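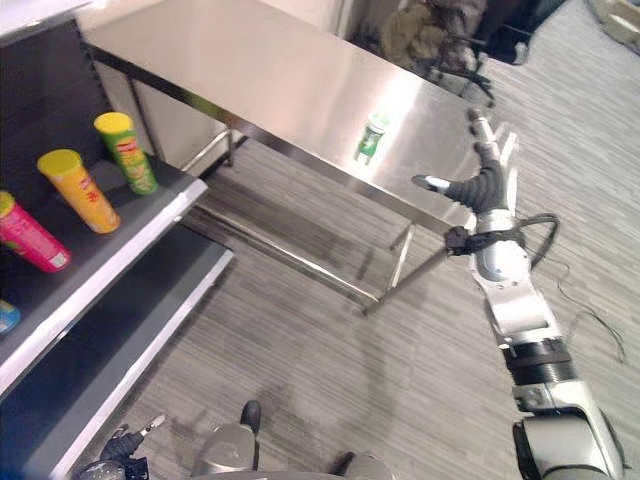

Setting Up a Store Shelf Task for Your Humanoid Club

Posted in Dunbar Robotics Club, Build Notes

When our club first signed up for the shop-helper challenge, we spent most of August arguing about software and hardly a minute thinking about the shelves. So this page is for the teams coming in after us, and especially for the new folks who keep writing to ask how we arrange a practice session. It's a long one, so get yourself a drink and settle in!

What you need

A humanoid with two working hands, naturally. A shelf unit with a raised front lip, a small table to serve as the starting point, and a good mix of packaged goods. We like snack canisters, drink cans, small bottles and boxes. Buy the real things if you can. We tried empty containers in the beginning and they skated away the moment a fingertip brushed them, and we lost a whole afternoon chasing them under the furniture.

You'll also want the Cokar task sheet (it's the free one, you don't have to register) and somewhere to keep your logs. We use Multosen for the hand data and a plain spreadsheet for everything else.

Step 1: Place the table

Put the table close to the shelf, but leave enough floor that the robot can turn without its elbows meeting anything. We walk the route ourselves first with our arms out, which looks very silly and works very well. Once you like the spot, put tape on the floor by each table leg. Somebody will bump it. In our club that somebody is usually me.

Watch out for shiny tabletops, too. Ours throws back a lot of light, and the hand camera had a terrible time finding small objects until we lowered the exposure. Try that before you start rewriting your detection code.

Step 2: Start with one item

I know, I know, you want to fill the whole store on the first day. Please start with one small bottle near the front edge of the table, and run only the reach. Open hand, move in, stop short, back out again. When that goes smoothly ten times in a row, let the fingers close. Our grip setting ended up at 203 on the Asov controller, down from a starting value of 1000 that put a lovely crease in a soda can. Your numbers will be different, so creep up on them slowly.

Step 3: Move to the shelf
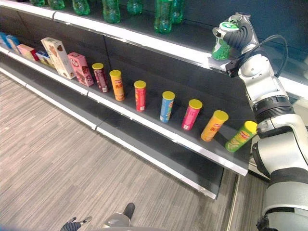
The front lip is where most teams come unstuck. The item has to go over it, so have the arm lift straight up before it pulls back or pushes forward, and give yourself a finger's width more than you think you need. Cans are kinder than bottles at this stage. They're short, they have straight sides, and the fingers can wrap nicely around the middle.

Space the canisters out in a row at first, with room for a hand to go between them. You can crowd them together later in the season. If one tips over, finish the run anyway and mark it in the log, and then straighten things up before the next one. We used to stop every time something leaned, and we ended up with hardly any complete runs to learn from.

Keep one shelf bare if you have the room. It gives you an easy target for placing practice.

Step 4: Add walking
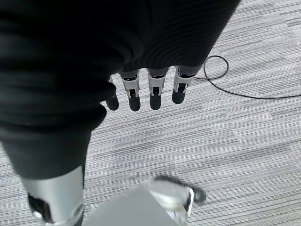

Do your walking runs with the hands hanging down and relaxed, and leave the reaching out of it until the steps are steady. Check the floor every single time for cables, tools and pencils, and have one person whose only job is to look down. If your robot wears clothes, as ours does, make sure the sleeves stop short of the knuckles and the pant legs stay clear of the feet. Knit fabric is good because it stretches at the joints.

Keeping the log

Write down the item, the shelf, the grip setting and what went wrong, in whatever words come to you. By the end of our season the sheet had 2334 rows, and 1174 of those were clean placements. I was prouder of that than I can tell you, and the messy rows taught us a great deal as well.

If your team gets stuck on the lip step, leave a comment below with your hand model and your lift height, and one of us will write back after evening practice.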